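Open day at Pistley: your questions

Do I need to book?
No, just turn up! Doors open at 13 Schwerdtfeger Lane and the demo tables are on the ground floor.

Can I try the gripper myself?
Yes, please do. It's the hand-held kind, with two padded fingers — you open them, line them up with the tray on the table and have a go. 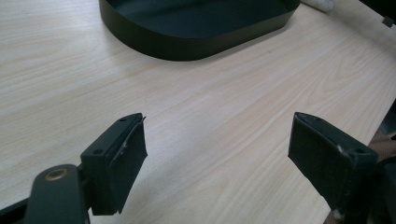 Torben Strobel asks whether children can join in. They can, from age eight, with an adult next to them.

What will I be picking up?
Small everyday things, and my favourite is the key pouch. It's folded, with a flap and a metal ring at the top, so there are lots of ways to approach it and I still change my mind about the best one.

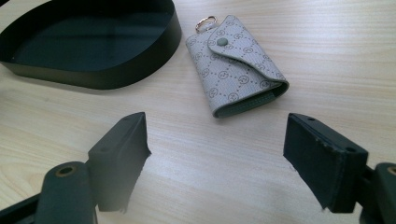
Is there parking?
There are 118 spaces behind the building, free all day.

Who can I ask about group visits?
Daiane Magalhães at the front desk. The next ones run in June.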